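Ticket 5328 - Front table, items not where the list says
Status: Reopened
Opened by: Kosmas Moschos
Assigned to: Cristian Cabrera

Kosmas, Friday 9:05
Third time I've opened this. The layout list for the table by the brick wall was marked "complete" in February and I don't believe it was ever checked against the table. The list calls for one pen holder. It has the scissors stored in the Pakgate drawer. It doesn't mention flowers at all. Please don't close this with "works as described" again.

Cristian, 9:28
Went over with the list. Both pen holders, the white one and the black one with the silver rim, are at the back left corner. Scissors with the blue handles are out on the table. The white box is open. Water bottle and the "Life" flower pot are side by side on the raised section.

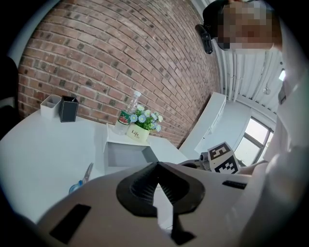
Rurnico Office Services | Rooms & Supplies Desk

Kosmas, 9:53
So the list is wrong, as I said. I'd also like to know who decided a water bottle belongs next to a plant. I'm told the flowers are artificial, so at least we won't be getting a watering schedule.

Cristian, 10:28
The pot came over from the Beaulieu room when that was cleared. Updated the list to two pen holders and added the pot. Scissors go back in the drawer after use. Suggest the bottle moves to the side shelf.

Kosmas, 10:53
"Suggest" is how we got here. Who moves it, and when? And what is the open box for? If it's the one for Zetham returns it should have a label on the lid, and I have my doubts anyone has made one.

Cristian, 11:09
I'll move the bottle before lunch. Asked Zetham about the box - no answer yet. Setting to Pending.

Kosmas, 11:28
Fine. Leave it open until I've looked at the table myself.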